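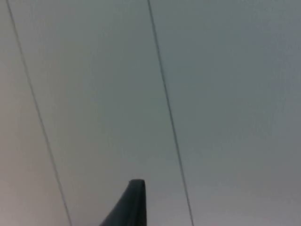 # Drurska Valley Rainfall Records

Daily rainfall readings from 11 hand-read gauges in the Drurska valley, typed up from the paper books and put into one format. The set covers 23 years. It was put together for the Grundiseo garden network, which uses it to plan water storage, but anyone may use it under the terms at the bottom.

## What is in the folder

| File | Contents |
|---|---|
| `daily.csv` | One row per gauge per day |
| `gauges.csv` | Gauge code, name, height above sea level, start and end of record |
| `monthly.csv` | Monthly totals worked out from `daily.csv` |
| `notes.txt` | Remarks copied from the margins of the books |

All files are plain text in UTF-8, with commas between fields and a header row in each CSV.

## Columns in `daily.csv`

- `gauge`: short code, matches `gauges.csv`
- `date`: year-month-day
- `rain_mm`: rainfall in millimeters, one decimal place
- `flag`: see below
- `book`: number of the paper book the reading came from

Empty `rain_mm` means no reading. Zero means the gauge was read and held nothing. Please keep these apart. Many programs fill empty cells with zero when they load a file, and the totals for the Niltetti gauge come out far too low if that happens.

## Flags

- `T`: trace, too little to measure. Entered as 0.0.
- `M`: total for more than one day. The reading is on the last day and the days before it are empty.
- `S`: snow, melted before measuring.
- `Q`: the number in the book is hard to read or looks wrong. We kept our best reading.

A row can carry more than one flag, written together, such as `SM`.

## How readings were taken

Gauges were read in the morning and the amount was written against the date of reading, so most of the rain belongs to the day before. We have not shifted the dates. If you compare this set with another source, check which day that source uses first.

The Steiner gauge was moved 63 meters uphill partway through its record, away from a row of trees. It has the code `STE1` before the move and `STE2` after. We don't recommend joining the two without a correction, and we don't supply one.

## Known problems

- The Niltetti gauge has no readings for July in 3 of the years. The pages are missing from the books.
- The oldest books are in inches. These were converted and rounded, so small amounts fall into steps.
- Winter totals at the higher gauges are probably low. Snow blows out of an open funnel.
- Two books overlap at Steiner and disagree in places. We used the later book and put the other value in `notes.txt`.
- `monthly.csv` leaves out any month with an empty day, unless an `M` reading covers the gap.

## Changes

**10th January**
- Fixed swapped day and month in part of book 11
- Added `S` flag
- Rebuilt `monthly.csv`

**Earlier release**
- First full set with all gauges

## Terms

Free to use, copy and change. Please name the source as "Drurska Valley Rainfall Records" and say so if you altered the numbers. To report a mistake, give the gauge code, the date and the book number so the entry can be checked against the paper.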